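Hi Noreen,

November 11, 2020 and we're still standing, so time for an update on the Prenis refill project! The grant has now paid for 300 starter bottles, and Shuk-fan has signed up seven corner stores to fill them (two more are thinking it over).
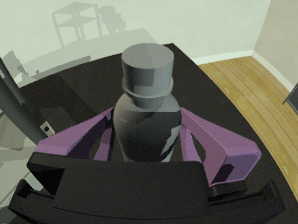 Plain gray bottle, no label.

Labels have been our headache. Tímea wants the washing instructions in bigger type, the printer wants more money, and I want everyone to stop emailing me after dinner - but we'll settle it this month. 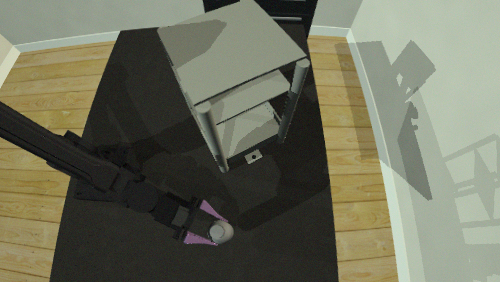 Money next. We're 15 dollars under on postage and a bit over on soap, mostly my fault for ordering the lemon one twice. Jhun has the receipts and will send them along with the store agreements.

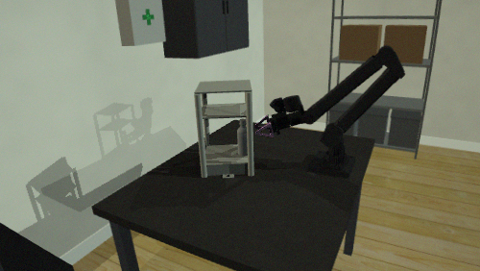 Decha is still talking to Sandhu about delivery, and I'd like to keep that going through February if you're okay with it. Could you let me know before we renew the van?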